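About Kollár Computer Repair

We opened our doors in Willthorpe with one workbench, a secondhand kettle and a sign that leaned a little to the left (it still does!), and we've been looking after the town's computers ever since. These days there are 7 of us, and between us we see 200 machines in a busy month, from school laptops to the big old desktop that runs the till at the bakery.

We like to explain things in plain words, and we'll always call you with a price before we start. If your computer isn't worth fixing we'll say so, and you won't owe us a penny for the look.

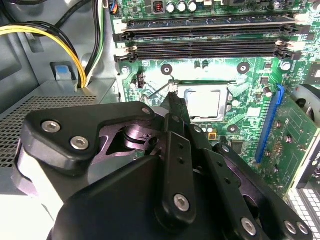 A green motherboard inside an open desktop case.

Every October we hold our free checkup week, and folks come in from as far away as Gusero with towers buckled into the passenger seat, which always makes us smile. Repairs carry a 30-day guarantee. Come by any time after nine in the morning, and do say hello even if nothing's broken!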